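Zernero – Bildergalerie
Beispiele sammeln am Montageplatz

Stand: 18.02.2020

Im Projekt Zernero soll ein Greifarm lernen, einfache Teile zu einer Baugruppe zusammenzusetzen. Die Grundlage dafür sind vorgeführte Durchläufe. Eine Person führt den Arm von Hand durch die Aufgabe, der Rechner zeichnet Gelenkstellungen, Greiferöffnung und Kamerabilder auf. Aus diesen Aufzeichnungen wird später das Modell trainiert. Die Galerie zeigt die Arbeit am Tisch.

Aufgenommen wird in Blöcken von 45 Minuten, danach wechselt die Bedienung. Wer länger am Stück führt, wird ungenau, und das ist in den Kurven der Handgelenksachse deutlich zu sehen. Bis zum Redaktionsschluss dieser Seite lagen 214 Durchläufe vor, davon sind 191 für das Training freigegeben. Die übrigen wurden aussortiert, meist wegen Aussetzern in der Kameraaufzeichnung, in einigen Fällen wegen eines falschen Startpunkts.

Der Teilesatz trägt intern den Namen Draltar. Die Farben sind so gewählt, dass sich die Teile im Kamerabild leicht voneinander trennen lassen. Für die Auswertung am Bildschirm ist das angenehm, für das Modell ist es vermutlich eine Erleichterung, die es später nicht mehr haben wird. Ein einfarbiger Satz ist bestellt.

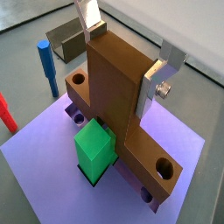
Wie viele Vorführungen braucht man für eine solche Aufgabe?
Das hängt vor allem davon ab, wie stark die Startlagen streuen. Liegen die Teile immer gleich, reichen oft wenige Dutzend, bei freier Lage auf dem Tisch werden es schnell einige Hundert.

Draltar, braunes Bauteil im Griff. Die beiden Metallfinger halten die aufrechte Platte am schmalen oberen Ende, vor ihr steht der grüne Block. Blick der Kamera am Greifer.

Die Kamera am Greifer läuft bei jedem Durchlauf mit. Sie bewegt sich mit der Hand und sieht die Kontaktstelle auch dann, wenn der Arm selbst der festen Kamera am Gestell die Sicht nimmt. Dafür verliert sie bei großen Schwenks den Überblick über den Tisch. Beide Ansichten werden mit demselben Zeitstempel gespeichert und gemeinsam verwendet.

Zum Ablauf

Vor jedem Block wird der Greifer einmal ganz geöffnet und geschlossen, damit der Nullpunkt stimmt. Dann werden die Teile nach einer Liste ausgelegt. Die Liste kommt aus einem kleinen Programm von Ruchti, das die Lagen zufällig zieht und Drehungen bis 90 Grad zulässt. Größere Drehungen haben wir vorerst gestrichen, der Arm kommt dabei zu nahe an seinen Anschlag.

Ein Durchlauf endet, wenn das Teil losgelassen ist und der Greifer wieder über dem Tisch steht. Die Bedienung vergibt danach eine von drei Marken: gelungen, mit Korrektur gelungen, abgebrochen. Durchläufe mit Korrektur bleiben im Datensatz. Das Modell soll auch sehen, wie man ein verkantetes Teil noch einmal anhebt und neu ansetzt – glatte Vorführungen allein reichen dafür nicht.

Was noch offen ist

Die Beleuchtung war bisher bei allen Aufnahmen dieselbe. Ab Oktober sollen zusätzliche Durchläufe mit wechselndem Licht dazukommen, an einem zweiten Platz bei Codasport. Dort steht ein anderer Tisch, die Höhe muss neu eingemessen werden.

Offen ist außerdem die Frage der Greifkraft. Sie wird zurzeit nur über den Motorstrom geschätzt. Für feste Teile genügt das, für weichere Werkstoffe wird ein eigener Sensor in den Fingern nötig sein.

Die freigegebenen Durchläufe liegen im Projektverzeichnis unter »Draltar«, sortiert nach Aufnahmeblock. Zugang erhalten alle Projektpartner auf Anfrage.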